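How do judges decide who wins a boxing match?

Sometimes a boxing match ends early, when one boxer cannot stand up before the referee counts to 10. But many fights go all the way to the last bell. Then who is the winner? Three judges must decide.

The judges sit on different sides of the ring, so each one sees the fight from another place. They are not allowed to talk with each other about the score. After every round, each judge writes down points for both boxers.

The boxer who was better in the round gets 10 points. The other boxer usually gets nine. If a boxer was knocked down, he or she often gets only eight. At the end all the points are added together.

My niece and I practiced this at the table, with paper and a pencil, while we watched an old fight from Trilbridge. We did not agree on four of the rounds!
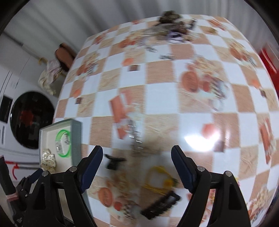 The checkered tablecloth, with food pictures on it.

What do judges look for? First, clean punches. A clean punch lands on the front or side of the head, or on the body above the belt. A punch that hits only the gloves or arms does not help much. Judges also look at who controls the fight, and who defends well by moving or blocking.

Can two judges see the same round in a different way? Yes, and it happens often. If 2 judges choose one boxer and the third judge chooses the other, we call it a "split decision". When all three choose the same boxer, it is "unanimous" -- a long word which means that everybody agrees.
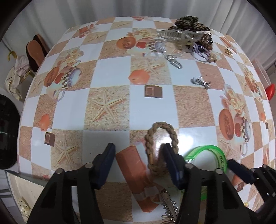 Jasmina Vukčević
Writer for young readers

Try it yourself next time you watch boxing with your family. Draw two columns, one for each boxer, and write your points after every bell. Do not look at the other papers until the end. A boxer can also lose a point for breaking the rules, so listen to the referee.

Contact us | © Brollenton Kids Sport Pages | Back to top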